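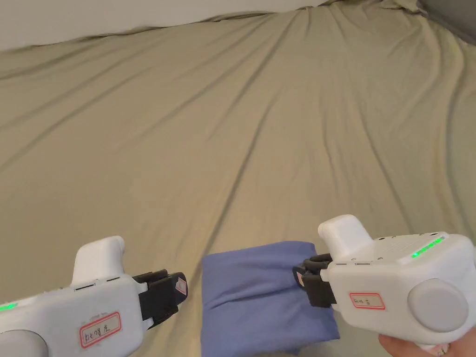

La tarifa por minuto y el problema de la medida

La consulta de tarot por teléfono se factura casi siempre por minuto. El método viene de las líneas de valor añadido y se ha trasladado sin revisión a las plataformas de chat y de vídeo. Sostengo que es una unidad inadecuada para este servicio y que la lectura debería cobrarse por tirada cerrada.

Una tirada tiene una estructura definida. La cruz celta usa diez cartas; la de tres, tres. Cada posición exige una interpretación propia y una relación con las contiguas. El trabajo es, por tanto, acotable antes de empezar. El tiempo, en cambio, depende de la velocidad de habla del lector, de las pausas del consultante y de la calidad de la línea, variables ajenas al contenido.

Aarne Mäkelä defendió lo contrario en el boletín de Brisance del pasado septiembre. Su argumento es que el minuto permite al consultante cortar cuando quiera. Es cierto en lo formal. En la práctica, quien corta en la sexta carta paga seis posiciones y se lleva una lectura sin posición de resultado, que en casi todas las escuelas modifica el sentido de las anteriores.

Durante una temporada llevé registro de mis propias consultas en Altent, la plataforma donde trabajaba entonces. De 117 sesiones por minuto, 14 terminaron antes de la última carta. En ninguna de ellas el consultante volvió a llamar para completarla. No pretendo que la muestra pruebe nada fuera de mi mesa, pero me bastó para cambiar de sistema.

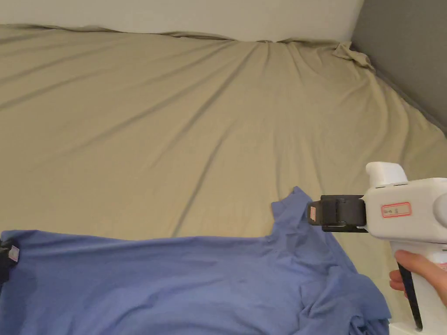
Sábana bajera de color beige sobre la cama.

Wanting Qiu, que lee exclusivamente por escrito, plantea una objeción mejor: la tarifa cerrada incentiva la brevedad. Un lector poco escrupuloso despacha diez cartas en diez frases. Lo admito. La corrección consiste en publicar de antemano qué incluye cada tirada: número de posiciones, extensión mínima y una ronda de aclaraciones. En mi caso, el informe escrito no baja de 500 palabras.

Queda el asunto de las preguntas añadidas. Mi criterio es estricto: una pregunta que se responde con las cartas ya expuestas forma parte de la tirada; una que obliga a barajar de nuevo es otra tirada y se cobra como tal. Pentti Pelkonen propone admitir una carta aclaratoria gratuita por sesión. Me parece razonable si se anuncia antes y se saca del mismo mazo sin recomponerlo.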